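Ticket: Sudar label printer skips every few labels and prints the rest off center
Status: Solved
Opened by: Dilani Kumarasinghe
Category: Printers and labels
Opened: May 30, 2018

Hi all! I run the packing side of a small spice and tea shop called Abeysekara, and I'm hoping somebody can save me from my label printer before I throw it in the parking lot. I'll write down everything I've tried as I go, because the last time I opened a ticket I left half of it out and got sent in circles (my fault, sorry to whoever had that one).

The printer is the Sudar desktop model, the thermal kind with no ink. We've had it a couple of years and it has been great. On Monday I opened a new box of label rolls from Prukau and everything went sideways. It prints a few labels fine, then feeds a blank one, then the next one comes out with the top line of text chopped off and sitting on the gap. Then it straightens itself out for a bit and does it all again.

We print from Dosach, the inventory program, on a Windows 7 machine. Nothing got updated that I know of. The only new thing is the box of labels, but they're the same part number I always buy, so I didn't want to blame them right away.

Try 1
Turned it off, counted to ten, turned it on. I know, I know, but you always ask. Same thing.

Try 2
Swapped the USB cable for the one off the scanner. Same thing. Put the cable back. Now the scanner was beeping at me, so I lost a little time on that - it just needed to be plugged into its old port.

Try 3
Ran the calibration where you hold the feed button until the light blinks twice and let go. It spit out 6 blank labels and stopped in the right place. I got very excited! Then I printed a batch for cinnamon sticks and it skipped on the ninth one.

Try 4
Checked the page size in Dosach. It was right. Checked the page size in the Windows printer settings and it was NOT right, it was set to some default that's a hair longer than our labels. Fixed it, restarted the program, printed again. The text sits nicely in the middle now when it works, so I think that was a real problem, but it still skips.

Reply from support
Hi Dilani, thanks for all the detail. Good catch on the Windows page size, please leave that as you have it. Two questions. Does it skip when you print a test page from the printer itself, with the computer unplugged? And do you have any of the old labels left, even a partial roll?

Reply from Dilani
Oh, the old roll, I should have thought of that. I dug through the drawer and found one with maybe a foot left on it. Printed from Dosach onto that until it ran out and not one skip. Then I put the new roll in, unplugged the computer, and held the button for the test page. It skipped. So it's doing it all by itself and poor Dosach is innocent.

I also laid an old label next to a new one on the counter. The labels themselves are the same size, but the backing paper on the new ones is darker, kind of a honey color, and the old backing was nearly white. Does that matter? They both say the same part number on the core, so I'm a little annoyed with Prukau if it does.

Reply from support
It can matter quite a bit. The printer finds the gap by shining a light through the backing, and a darker backing lets less light through. If the sensor is also dusty, it may miss some gaps. Please clean the sensor with a dry swab, then raise the gap sensitivity in the Sudar utility. It's under Advanced, Media Sensor. Start a few steps above where it is now and recalibrate after each change. 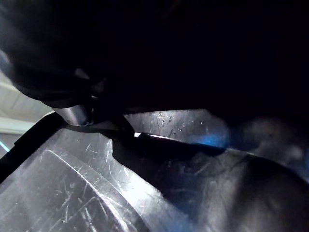 Okay, so I did the cleaning first, before touching any settings, so I'd know which one helped. There was a surprising amount of fuzz in there. We grind turmeric in the next room and I'd guess some of that was turmeric, judging by the swab. Recalibrated, printed a batch of 73 for the wholesale order, and it skipped twice. So much better, but not fixed.

Then I went looking for Media Sensor and couldn't find it anywhere. My version of the utility didn't have an Advanced tab at all. I had to download the newer one from the Sudar site, and it wanted a restart, and then Windows decided it had updates. I went and had lunch.

After lunch the tab was there. The sensitivity was on 4. I set it to 6 and recalibrated and got one skip. Set it to 8, recalibrated, and ran the whole wholesale batch over again. No skips! I ran a second batch of the small jar labels too, since they come on a different roll, and those were fine as well.

I did try 9 just to see, and don't do that. It started stopping in the middle of labels, like it thought the printing was a gap. Back to 8 it went.

Reply from support
Great to hear. At 9 it was probably reading preprinted areas or small wrinkles as gaps, so 8 sounds right for that roll. If you go back to the paler backing, you may need to bring it down again. Can I close this?

Reply from Dilani
Yes, please close it, and thank you so much! I wrote "8 for dark rolls, 4 for light rolls" on a piece of tape and stuck it inside the lid. I've emailed Prukau to ask which backing we'll be getting in July when the next order ships, and I'll add a note if they answer.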